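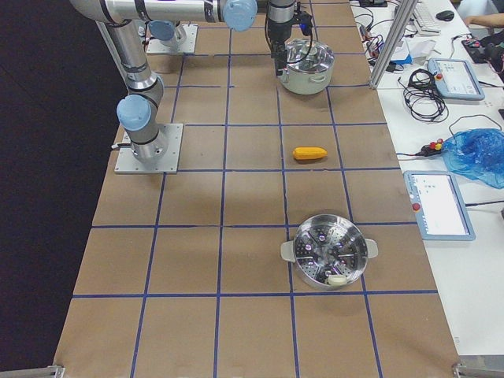 Return of Light Avoidance in Planarians After Removal of the Head, at Two Water Temperatures

Final report for the course Laboratory Project in Neurobiology
Fellstead College, Department of Life Sciences

Summary

Planarians are small flatworms which can grow a new head, including a new brain and new eyes, after the old head is cut away. They also avoid light. In this project we asked on which day after the cut the avoidance of light comes back, and whether the temperature of the water changes this day. We used 100 worms in four equal groups and tested them every evening for seven days. In the warmer water the avoidance came back on the fifth day. In the cooler water it was weak on the last day of testing, and we can't say when it would be complete.

1. Background

The brain of a planarian lies in the head, behind the eyes, and has the form of an upside-down letter U. Two nerve cords go from it along the whole body. The worm also carries many stem cells, spread almost everywhere in the body, and these cells are the source of all new tissue. When the head is removed, the wound closes quickly. A pale bud of new tissue then appears at the front, and in this bud the first nerve cells are formed. The eyes become visible as two dark points some days later.

It is tempting to think that the worm can see as soon as the eyes are visible. However, the eye must first be connected to the brain, and the brain must be connected to the nerve cords that control the movement. For this reason we wanted to measure the behavior and the appearance separately, and to compare the days.

We chose temperature as the second question because it is simple to change in a student laboratory and doesn't need any chemical. Planarians don't keep their own body temperature, so we expected that all processes, also the regrowth, would be slower in the cool water.

2. Animals and keeping

The worms were collected in August from the underside of stones in the Selska, a slow stream behind the college sports ground. We collected 134 worms in total. Very small worms, and worms which already had a visible wound, were put back or kept apart as a reserve. We believe that all of the worms belong to one species, but we identified them only by the shape of the head and the position of the eyes, and this is not a certain method.

The worms lived in plastic boxes with stream water that was filtered through coffee paper. We fed them with small pieces of beef liver and changed the water after each feeding. The feeding was stopped one week before the experiment, as a worm with a full gut often breaks apart when it is cut. During the experiment the worms received no food.

The warm groups stayed on a shelf in the teaching laboratory. The cool groups stayed in the Dornov cabinet, an old incubator with cooling which belongs to the plant physiology course. The cabinet makes a noise and vibrates a little when the compressor starts. We put a folded towel under the boxes, but we didn't measure how much this helped.

3. Procedure

For the cut, each worm was placed on wet filter paper on a cold block. It stretches out and moves slowly there, and the head can be removed with one movement of a scalpel, directly behind the eyes. The worms in the two control groups were also placed on the cold block, for the same time, but they weren't cut.

The test was made in the evening, starting at 7 p.m. Every worm was tested alone in a round glass dish with a thin layer of water. One half of the dish was covered with black card and the other half was lit from above by a desk lamp with an LED bulb. We used LED because the older bulb warmed the water, and then we would not know if the worm avoids the light or the heat. The worm was placed in the middle of the lit half and its position was written down once every minute for 6 minutes. Between two worms the dish was wiped and the water was changed, since planarians leave a trail of mucus which may influence the next animal.
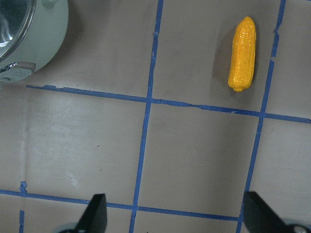 The position of the worm was scored with the Zúñiga sheet, the form our course uses for all experiments in dishes. It is a square grid printed on transparent film and placed under the glass, and the observer writes the code of the square where the animal is. In the first practice session our scores didn't agree well. A grid works without any discussion when the object lies completely inside one cell, with free surface left between it and the lines. A gliding worm is long, it bends, and very often it lies across a line. We therefore decided that only the front end of the animal counts. For the worms without a head this rule was difficult on the first two days, and we took as the front the end which was leading in the movement. If the worm didn't move, the position of the pale wound was used.

Two of us scored the same dish at the same time without speaking. When the two sheets were different, the value was discussed after the test and marked with a pencil circle. The observers knew which worms had been cut, as this can be seen easily. They did not know from which temperature the worm came. A third member of the group brought the dishes to the table, and all worms were given 20 minutes in room temperature water before the test.

4. Results

The uncut worms avoided the light on every evening, in both temperatures. Most of them left the lit half in the first or second minute and remained under the card. A few came back to the border, turned, and went again into the dark. We saw no clear difference between the warm and the cool control group, except that the cool worms glided more slowly at the beginning of the test.

The cut worms in the warm water moved very little on the first and second day. From the third day they glided again, but without preference, and on the fourth day they were still found in the light as often as in the dark. On the fifth day the majority went under the card, and on the seventh day we couldn't separate them from the controls by their scores. The eye points were visible in most of these worms on the fourth day, one day before the behavior.

The cut worms in the cool water began to glide on the fifth day. The first eye points were noted on the sixth. On the last evening there was a small preference for the dark half, but it came from a few animals only, and the others were distributed over the whole dish.

Two cut worms from the warm group died and were removed from the results of all days. No worm died in the cool cabinet.

5. Discussion

The result for the warm water agrees with what we expected: the eyes can be seen before they are used. The delay of one day should be read with care. We tested only in the evening, so an event which happened in the night is recorded with the next test. It is also possible that some eye points were present earlier and that we overlooked them, because the magnifier in the laboratory is weak and the new points are very pale in the beginning.

For the cool water we can say that the regrowth was slower, but we can't say how much slower. Our plan of seven days was made with the warm worms in mind. If we could repeat the project, we would continue the test until the cool worms reach the level of the controls, even if this means fewer animals.

There is a second problem, which we noticed too late. The cool worms were warmed before each test, and then cooled again. So they did not live at a constant temperature, and the handling itself was not equal for the groups. It would have been better to make the test inside a cool room, or to warm and cool the other groups in a similar way.

We also can't fully exclude a reaction to light which doesn't need the eyes. It is described that planarians without a head react to ultraviolet light through the skin of the body. Our lamp produces very little of this kind of light and the headless worms showed no preference in our dishes, so we think that the effect was not important in this experiment.

6. Practical notes for the next group

The filter paper must be really wet, otherwise the worm sticks to it and is damaged when it is lifted. A soft brush is better than a pipette for moving worms after the cut. The transparent film of the grid should be fixed to the table with adhesive strips at two corners, because in our second test it moved under the glass and one page of scores had to be discarded.

The cabinet must be reserved early, as the plant physiology course needs it again in the second half of the semester. The remaining worms are in the box on the lower shelf next to the sink. They are fed once per week, and the date of the last feeding is written on the lid.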